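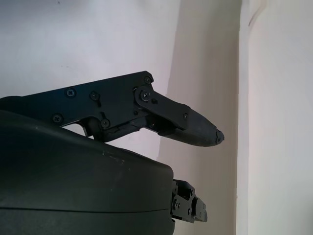 A screw is a kind of spring. When we tighten it, the shank becomes a very little longer, and it wants to return to its old length. This pull presses the parts together, and the friction between the parts is what holds the joint. The head gives us only the place to put the tool and a surface to press with. On the black plate you find one Phillips-head screw on the upper part, and a short distance to its right another screw which is set inside a small recessed pocket. For a screw in a pocket, check first that the shaft of your driver is thin enough to go in straight. A tilted driver is the most common reason for damaged heads in our workshop.

Session 5: Screw joints in small appliances
Handout by Svenja Frerichs. Please read before Saturday.

Where the effort goes

Most of the effort of your hand does not go into stretching the screw. A large part is lost under the head and another large part in the thread. For this reason a drop of oil changes the result very much. With the same turning force, an oiled screw pulls harder than a dry one, and in a soft material it can break the thread. If a manual gives a torque value, look whether it is for dry or for oiled threads. Many manuals do not say it, and then we take it as dry.

Screws in plastic

Plastic slowly gives way under pressure. We call this creep. A screw which was tight in May can be loose in the winter even if no person touched the appliance. Use a washer where there is room, and stop when the head touches and you feel the first clear resistance.

If the screw goes into plastic directly and was there before, it has already cut its own thread. Turn it backward slowly until you feel a small drop, then turn forward. In this way it finds the old thread. Babak Najafi showed this last time with the coffee grinder, and those who missed it can ask him.

Why joints become loose

Vibration moves the parts sideways, only a very small distance, and each time the screw can turn back a little. A spring washer helps less than people believe. Better is enough tension from the beginning, or a thread locker of the weak type. Keep thread locker away from clear plastic, where it can make cracks.

Exercise for home

Take the practice block (M3 screws, length 18 mm) and tighten 2 of them, one dry and one oiled, until you feel that they are equal. Loosen both and write down which one was harder to start. Tahmineh Amini has spare blocks in the Siston box by the door. Small bottles of oil are on the same shelf, and please bring them back closed.

Next session: springs and clips.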